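Hitlow Code of Practice for Hand-Held Gripper Recording

The Hitlow Code of Practice, usually shortened to the Hitlow Code, is a set of working rules for recording household tasks with hand-held grippers. It covers the preparation of the room, the handling of the tool, the checking of recordings and the treatment of the people whose homes are used. The code is voluntary. It was drafted by Eldana Gidey and Lensa Zeleke and is divided into 16 clauses with two annexes.

Background

Earlier guidance in the field dealt mainly with fixed robot arms in laboratories. Such guidance assumed a fenced cell, a known table height and controlled lighting, none of which applies in a private home. Gidey's first draft, known as the Somen draft, borrowed its clause numbering from a laboratory manual and was criticised for its length. Zeleke's revision removed the clauses on fencing and emergency stops and added those on consent and reflections.

Main provisions

Clause 2 requires written consent from every adult living in the home. Papers, screens and family photographs are to be covered or moved if the household asks.

Clauses 4 to 7 deal with the tool. The pivot screws are checked for play before each session, and the finger pads are wiped and inspected for lifting edges. The fingers must open and close through their full travel without sticking. A tool that fails any check is withdrawn – it may not be adjusted and used in the same session.

Clause 9 covers soft items such as towels and blankets. The operator approaches with the fingers open, closes on an edge or corner and avoids gripping the surface beneath. Dropped items are left in the recording and marked as failed attempts.

Clause 11 concerns light. Glass and polished table tops are permitted, but glare must be noted in the session log. Household objects may stay on the table unless they are sharp, hot or breakable.

Annex A sets out sampling: of every 1,000 recordings, 26 are reviewed in full by a second person.

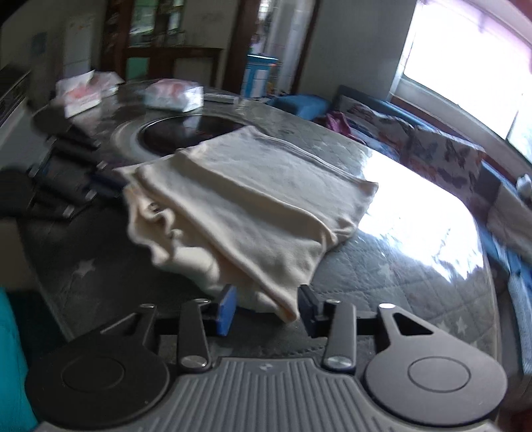
Category: Handling of soft items (Clause 9)

Open gripper fingers on either side of the hanging edge of a folded cream-coloured cloth. The glossy table top reflects light from the window.

Reception

The code has been adopted in part by Hatel and Ahuja, both of which leave out Annex A. Critics have described the withdrawal rule as too strict for small teams with a single tool. Zeleke has defended it on the grounds that a mid-session adjustment makes the earlier and later recordings hard to compare. A shorter edition – without the annexes – is used for operator training.

See also

Session log
Operator consent
Somen draft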